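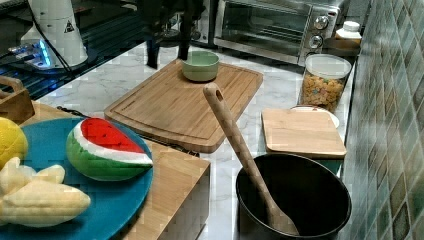
4.2 La encimera como banco de prueba

En la sección anterior hemos medido las políticas sobre una mesa despejada. Los resultados eran buenos y, en nuestra opinión, poco informativos. Una persona que prepara el desayuno trabaja entre aparatos, cables, tablas apiladas y botes que deja cada uno donde puede, y alcanza un plato por encima de otro sin pensar en ello. La pregunta de esta sección es más modesta que la del título del artículo: queremos saber si el brazo puede hacer una tarea corta de cocina cuando la cocina se queda como está.

La tarea de base se llama en nuestro protocolo «servir fruta». El robot debe tomar una pieza de fruta de juguete de un plato y dejarla dentro de un recipiente pequeño, de color verde pálido, colocado encima de la tabla de cortar. Hemos elegido fruta de juguete por motivos de repetición, ya que un limón verdadero cambia de firmeza a lo largo de un día de trabajo. Admitimos que esto hace la tarea más fácil en un sentido (nada se rompe, nada mancha) y más difícil en otro, porque las piezas blandas se deforman entre los dedos de la pinza y la posición final del objeto no coincide siempre con la prevista.

Las instrucciones se dieron en lenguaje natural, con variaciones de redacción preparadas de antemano. La política Brillatow recibe la instrucción y las imágenes, y entrega las posiciones deseadas de la pinza; el controlador Viltico las convierte en movimiento y limita la fuerza de contacto. Ninguno de los dos módulos conoce un modelo geométrico de la cocina.

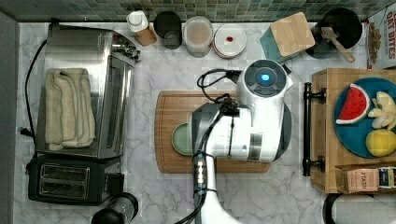 Figura 6. Tarea «servir fruta», vista desde arriba: el brazo sobre la tabla de cortar, con el plato de fruta a la derecha.

La distancia entre el plato y la tabla parece pequeña en la Figura 6, pero la trayectoria entre ambos fue el origen de buena parte de los problemas. Cuando la pinza se encuentra encima de la tabla, su carcasa oculta el recipiente de destino a la cámara superior. Durante este intervalo la política debe confiar en lo que vio antes o en la cámara lateral. En las primeras pruebas observamos un comportamiento que llamamos «duda»: el brazo baja un poco, se detiene, vuelve a subir y repite el ciclo hasta el límite de tiempo. No hay colisión ni caída, y sin embargo la tarea no se termina.

Para la evaluación usamos la escala de Hallgrímsson, que asigna una puntuación parcial a cada fase (aproximación, agarre, transporte y depósito). La escala tiene la ventaja de distinguir un robot que nunca encuentra la fruta de otro que la transporta bien y la suelta fuera del borde. Cada intento fue puntuado por dos evaluadores de manera independiente. En caso de desacuerdo se conservó la puntuación más baja.

El conjunto completo contiene 3321 intentos, incluidos los que fueron interrumpidos por el operador. Hemos decidido no excluir las interrupciones. En varios trabajos previos se eliminan como «errores de procedimiento», y pensamos que esta práctica favorece al robot: si una persona tiene que pulsar el botón de parada para proteger un aparato, la tarea doméstica ha fallado, aunque el brazo no haya cometido todavía ningún error visible.

4.3 Qué se considera una tarea terminada

El criterio de éxito merece un comentario propio. En la versión del protocolo de abril, un intento era válido si la fruta quedaba dentro del recipiente al cabo del tiempo permitido. Con este criterio se aceptaban intentos en los que el recipiente había sido empujado hasta el borde de la tabla, o en los que la pinza había arrastrado un cable. Revisamos el criterio y añadimos la condición de que los demás objetos permanezcan en su lugar, con una tolerancia que depende del tamaño de cada uno.

La consecuencia fue un descenso claro de la puntuación en el transporte. La aproximación y el agarre quedaron casi iguales. Interpretamos esta diferencia como una señal de que la política ha aprendido a mirar el objeto de interés y presta poca atención al resto. Un ayudante humano poco experto suele mostrar el patrón contrario: se mueve con cuidado entre las cosas y tarda en decidir cómo agarrar.

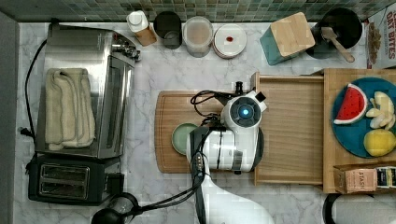
Pao-chu Yu sostiene, en sus comentarios a una versión preliminar de este texto, que nuestro criterio revisado es demasiado severo. Su argumento es que también las personas mueven las tablas y empujan los botes cuando cocinan, y que después los devuelven a su sitio; «lo que habría que medir», escribe, «es si la cocina queda en buen estado al final, y cuánto ha tenido que intervenir alguien para conseguirlo». Propone además que se registre la intervención humana en minutos, con independencia de la puntuación.

Estamos de acuerdo con la segunda parte de la observación y la hemos incorporado al protocolo. Con la primera tenemos una reserva. Una persona que aparta un bote sabe que lo ha apartado. En los registros internos de Brillatow no encontramos ninguna indicación de que el sistema perciba un desplazamiento causado por él mismo - la posición nueva se trata como si siempre hubiera sido así - y por lo tanto no existe tampoco una acción posterior de ordenar. Mientras falte esta capacidad, preferimos contar el desplazamiento como un fallo.

Al medir el tiempo de intervención apareció un dato que no esperábamos. En la sesión más larga, el operador dedicó más de 32 minutos a restablecer la disposición de los objetos entre un intento y el siguiente. Este trabajo no figura normalmente en las tablas de resultados. Para un usuario en su casa sería, en cambio, la parte más notable de la experiencia: alguien tendría que recoger y colocar para que la máquina pudiera colocar.

4.4 Dependencia del punto de vista

Las políticas visuales son sensibles a la posición de la cámara, y en una cocina pocas posiciones son cómodas. La vista superior ofrece una relación sencilla entre la imagen y el plano de la encimera, pero es la que sufre más por la oclusión del brazo. Una vista baja conserva mejor la altura de los objetos. A cambio, los aparatos del primer plano ocupan una parte grande de la imagen y tapan zonas de trabajo.
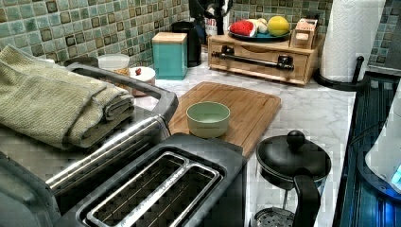 Figura 7. Vista lateral de la encimera, con la tostadora en primer plano y el recipiente verde pálido sobre la tabla.

Entrenamos dos variantes de la política, una con la vista superior sola y otra con la combinación de vistas. La variante combinada redujo los ciclos de duda descritos en 4.2, sobre todo en la fase de depósito. No mejoró el agarre de la fruta. Suponemos que la causa está en la distancia: en la vista lateral el plato queda al fondo, cerca de la pared, y las piezas ocupan pocos píxeles. Una cámara montada en la muñeca podría ayudar en este punto, aunque añade un cable más a un brazo que ya arrastra varios.

También repetimos una parte de las pruebas en la cocina de Renico, con otra encimera y sin ningún ajuste de la política. La puntuación de la aproximación se mantuvo. La del depósito bajó hasta un nivel que no permite hablar de una tarea útil, y el operador tuvo que intervenir con mayor frecuencia que en nuestra cocina. No disponemos de suficientes sesiones en ese lugar para separar el efecto de la iluminación y el de la altura de la superficie, y dejamos esta cuestión abierta.

Con estos datos, nuestra respuesta a la pregunta inicial es negativa para el uso sin vigilancia. Con una persona presente en la habitación, y con un margen de tiempo generoso, el sistema puede servir fruta de un plato a un recipiente en una encimera que conoce. Las tareas en las que intervienen puertas, líquidos o superficies calientes se tratan en la sección 5.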